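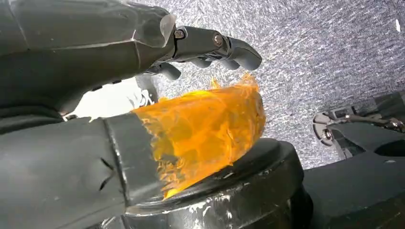
Most of the work on the two-armed cell at Werkura happens with the arms standing still. The shop handles soft packaging, thin and floppy stuff that regular grippers hate, and Maximiliano Iturra spends his mornings getting the hands ready for it. His setup piece is a crumple of orange film, see-through enough that light comes through the folds. With the blunt end of one arm part pressed against the film, the long finger of the hand can sit just over its top edge without touching. That small gap is what he looks at first.

"If the finger drags on the film when it shouldn't, I stop there," Iturra says. "I don't go on to the next check and hope."

The cell went in last May. It was assembled by Bortolotti, a small integrator that mostly builds case packers, and it runs on a job scheduler called Clekico. Iturra came over from the packer line and learned the hands by taking them apart. He keeps a notebook of every joint he has opened, and the latest entry is number 432.

The joints are where the time goes. Each knuckle turns on a pin held by a screw, and a screw that backs out a quarter turn will put play in the fingertip long before anyone sees a wobble. He checks them with a hand driver. Power drivers are kept out of the cell after one of them stripped a head and cost the shop a morning.

Cables come next. He moves each arm slowly through its reach and watches for loops that pull tight or rub on a housing - a rubbed cable can work fine for weeks and then drop out for half a second in the middle of a run. When he finds a shiny spot he reroutes the cable the same day.

For hand-overs, the arms have to work with a person standing in front of them. A flat board is good for this part of the setup. It shows the angle plainly, and whoever is holding it can back away in one step.

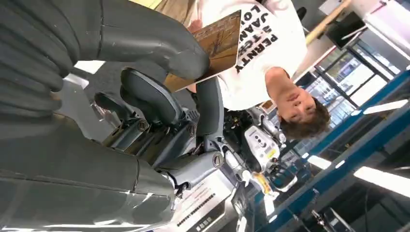 What gets written down

Iturra's sheet for a full setup has 79 lines. Some are a single word. Others, such as the finger zero, take up to 2 hours if a joint has been replaced. He fills in the sheet by hand and types it up after lunch, when the arms are parked.

The Bekix line next door depends on the same sheet, as it borrows the cell for short runs. Its operators used to change the grip force to suit their own parts and leave it that way. Now the last line asks for the force setting in and the force setting out, with initials.
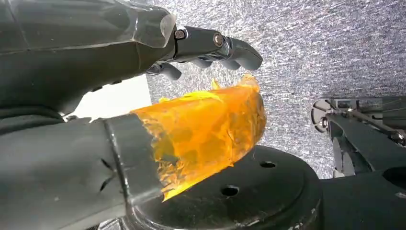
The longest stretch between full setups so far is 2,763 cycles. Iturra would like to see it go higher, but he hasn't changed the schedule to get there. He looks over the fingertips at every shift change and wipes them down with a dry cloth. Solvent made the old tips tacky, and film stuck to them.

He has asked for a second set of fingers, so one can be on the bench while the other is running. The order is in. Until it arrives, a worn joint means the cell waits, and he plans those repairs for the end of the afternoon.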